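Thread about my workplace, for the people who keep asking how the automation thing went. I do kitting at Wunell. We put together stationery packs for schools and offices. A pack is a notebook, a pen, sometimes a ruler and a card, into a sleeve and into a carton.

Up to May all of it was done by hand. Six of us on the long bench, four on cartons. Now there are two robot cells, from a company called Zultevon, and the long bench is half as long as it was.

I'm writing this because most of what I read online about this is either "everyone gets fired" or "everyone gets a better job." Ours was neither so far. I'll put down what I saw.

Numbers first. A good day by hand was 467 packs off our bench. The cells together did 767 on their best day last month. On their worst day they did 100, and we made up the rest by hand until eight in the evening.

The worst day was the pens. New batch, same pen on paper, but the clear barrels were a bit slicker and the suction cup kept letting go. The cell would drop one, stop, and wait for a person to press the button. Róisín Duggan pressed that button all morning.

Clear plastic is hard for it in general. The camera finds the solid color at the ends and guesses the middle. A notebook is easy, big and flat, and it takes those all day with no trouble unless the cover has a curl in it.
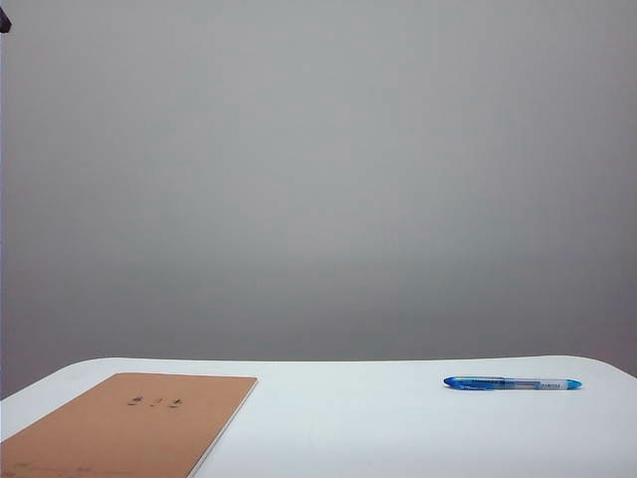

So the first thing that changed is what counts as a problem. By hand, if a pen is lying crooked, you pick it up crooked. You don't think about it. Now crooked is a fault code and somebody has to log it.

The second thing is who gets asked. Before, if a new pack came in, Brendan Carroll (our lead) worked out the order on a sheet of paper and we started. Now a new pack needs a recipe in the software. The first few recipes were written at Zultevon by people who had never packed one.

Their first recipe put the pen in ahead of the notebook. Any of us could have told them the pen slides to the bottom of the sleeve and bends the corner of the card. Noreen Rafferty did tell them. It took nine days to get changed.

After that Brendan asked for two of us to be trained on recipes. He got it, after asking more than once. Noreen and I went. It was four mornings, mostly at a plain table with a few items on it, showing the camera where things could be and how far apart.

I liked the training. It's slow work. You place the items, save, move them a little, save again. Then you run it and watch what it gets wrong. Noreen is better at it than me because she remembers every pack we ever did.

Pay. People always ask. Recipe work got us a grade, which took five weeks to show up on the payslip. Cell attendants did not get a grade. I think that's wrong, and so does Róisín, who attends a cell and has to know more now than she did on the bench.

Jobs. Two people on the bench had fixed contracts that ended in the summer and were not renewed. The company says no one was let go because of the cells. That's true the way they count it. There are still two fewer people eating lunch at our table.

Gearóid Tully moved to goods-in. He asked to. He said standing next to the cell waiting for it to stop was worse than the packing, and I understand him. On the bench you're tired but the time goes. At the cell you watch.

You also talk less. The cells are 40 feet apart and there's a fence around each one. On the bench we talked the whole shift. I didn't expect to miss that as much as I do.

On the other side, my wrists are better. Closing sleeves all day was bad for them and I'd had a brace since last winter. I've stopped wearing it. Two others said the same about their shoulders.

The lifting hasn't changed at all. Cartons still get stacked by hand. If they had asked us what to automate first, every one of us would have said cartons. Mojtaba Naseri from the office has put that in writing to the managers and we're told it's in the plan for next year.

Small orders are still ours. Ní Bhriain, who we pack for a few times a year, want name labels on every notebook cover. No recipe for that. It's handwriting on labels and checking them against a list, and the bench does it faster than anyone could set up a cell.

Gurkon, the other big customer, changed their pack twice in one month. First change took the cell down for a full shift. Second one, Noreen had the new recipe ready before the pallets were off the truck. That was a good day and Brendan bought the cakes.

If your place is getting cells, some practical things. Ask who writes the recipes. Ask what the attendants get paid. Ask what happens on a day when it does 100, and who stays late for it. Get the answers before the fence goes up, you have more say then.

Someone asked if I'd go back to how it was. For my wrists, no. For the table at lunch, yes. I'm on recipes again tomorrow, a new pack with a clear ruler in it, so I expect a slow morning.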